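flisitz-recipes

My family's recipe cards, typed up as plain text files, plus a small script that scales them up or down.

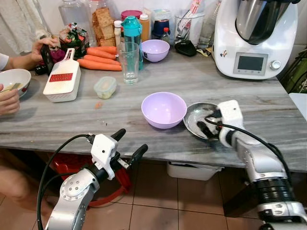
What's in here

The recipes folder has nearly 200 files, one per dish. Most came out of a tin my grandmother kept in Usisberg, and the rest are things I've cooked often enough to write down properly. File names are lowercase with hyphens, so plum-dumplings.txt and so on. The extras folder holds notes that never turned into recipes (jam timings, a long argument with myself about yeast).

How a file looks

First line is the name of the dish, second line is how many people it feeds. Then a blank line, the ingredients one per line, another blank line, and the steps. I tried fancier formats and hated editing all of them on my phone!

Weights are in grams. The old cards say things like "a coffee cup of flour" and I settled on 100 grams for that – if your dough comes out stiff, blame me and add a splash of milk.

Scaling a recipe

Run scale.py with the file name and the number of people:

python scale.py recipes/plum-dumplings.txt 5

It prints the new amounts and leaves the file alone. Eggs get rounded to the nearest whole egg. Baking times don't change, so keep an eye on the oven when you go big. You need Python 3 and nothing else.

Known problems

Anything tagged "beneš" is from the Beneš side of the family, and they measured salt by mood. I've tested maybe half of those. The poppy seed roll wants 60 grams of sugar in one card and double that in another, so I kept both versions.

Fractions typed as 1/2 work fine. The single-character kind breaks the script and I haven't gotten to it yet.

Thanks

Timo Dreßler fixed the rounding and typed up the whole soup section, bless him. If you spot a typo, open an issue or send a patch, whichever is easier.

License

Do what you like with the recipes. The script is MIT.

Last big cleanup: January 10, 2019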